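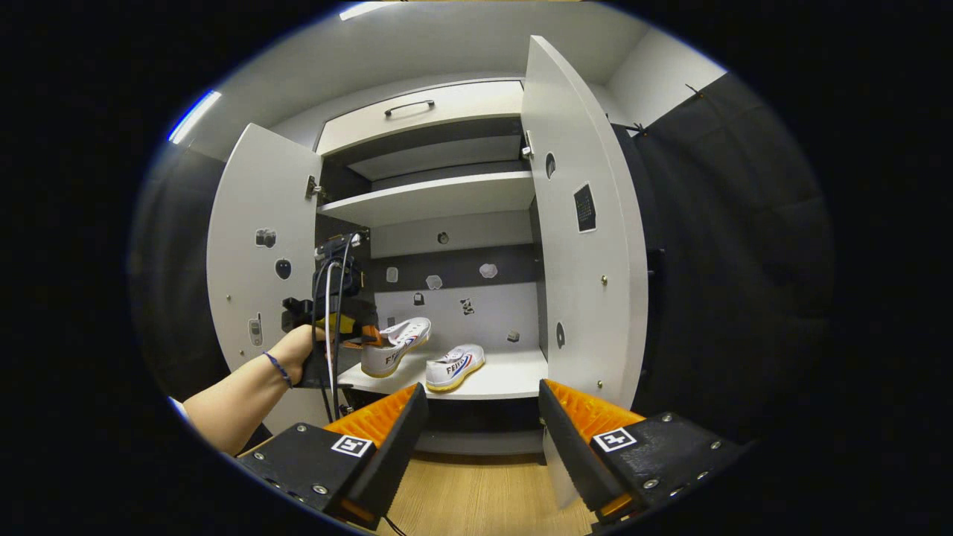
White cabinet with the doors open, sneakers on the lower shelf

Musty smell in closed shoe cabinet, what fixes it for good?

Posted by hallway_dee

We moved into a ground floor apartment in Caltby last June and put a closed cabinet by the front door for shoes. It has two doors and a drawer at the top. I picked it over an open rack so I wouldn't have to look at everybody's shoes. Since the weather turned it smells musty every time I open it, and last week I found gray fuzz on the sole of a pair of leather boots at the back.

So far I have tried baking soda in a bowl (changed it twice), dryer sheets inside the shoes, and wiping the shelves with vinegar. The vinegar helped for two days. The cabinet is up against an outside wall. The hallway has no radiator and no window. A cheap humidity meter from Shehata Hardware reads in the high sixties most mornings.

Do I need a different cabinet, or can I fix this one? I rent, so I can't do anything to the wall. I'd also like to know if the boots can be saved.

Khairul Setiawan

You can keep the cabinet. The smell is from damp shoes going into a closed space next to a cold wall. Baking soda will cover some of the odor but it does nothing about the water.

Do these in order.

Empty it completely and leave the doors open for a full day. Take out any shelf that lifts out and look at the underside, where mold usually starts. Wash everything with warm water and a little dish soap, then dry it with a towel. Vinegar is fine as a second wipe. Don't mix it with bleach.

Pull the cabinet away from the wall. Two inches is enough. If it is strapped to the wall so it can't tip, and a tall one should be, put spacer blocks behind the strap points and strap it again. Check the wall while you are back there. If the paint is bubbling or there is a brown line near the baseboard, stop and call your landlord, as that is a leak or rising damp and nothing you do to the cabinet will help.

Let air in. Most cabinets like this have a thin back panel that is only tacked on. I drilled a row of one-inch holes near the top of mine and another near the bottom, 14 in all, and that did more than anything I ever bought.

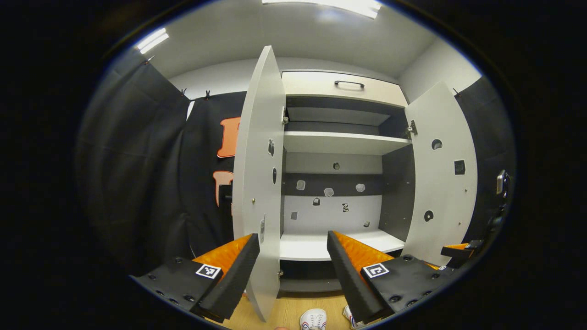

Stop putting shoes away right after you take them off. A shoe worn all day holds a lot of sweat even when it feels dry, and canvas and leather are slow to let go of it. Keep a tray by the door and let each pair sit out overnight. If they got rained on, pull the insoles and stuff the shoes with newspaper, then change the paper before bed.

For the leftover humidity, a rechargeable desiccant box works in a space that size. I have the small Hivley one. It goes in the drawer or on the bottom shelf and you plug it in to dry it out when the beads change color. You want the meter under 60 inside the cabinet. The tubs of white crystals work too but they fill with liquid, and one tipped over on me and ruined a shelf.

On the boots — brush the fuzz off outdoors, wipe with equal parts rubbing alcohol and water on a cloth, and test a hidden spot first for color. Let them dry away from heat, then put conditioner on. If the fuzz is only on the sole they will be fine. Throw out the insoles.

pennyroyal

cedar blocks. had the same thing in my closet and two blocks fixed it, sand them when the smell goes

Latport Linda

I'd agree with most of what Khairul said, except the holes. If the cabinet came with the apartment or you might sell it, leave the back alone. Propping the doors open an inch overnight does nearly the same job and costs nothing. I use a folded washcloth over the top of one door.

Cedar smells nice but it won't dry out a cabinet on a cold outside wall. If you have any inside wall in that hallway, move the cabinet there before you spend money. I moved mine across the hall and the smell was gone by the end of the month.

Also wash your laces. Mine were half of the problem.

hallway_dee

Thanks all. There's no other wall it fits on, so I've pulled it out two inches and started a tray by the door. The wall behind looks fine. I'll try the doors propped open first and hold off on the drill. Boots are drying on the kitchen floor.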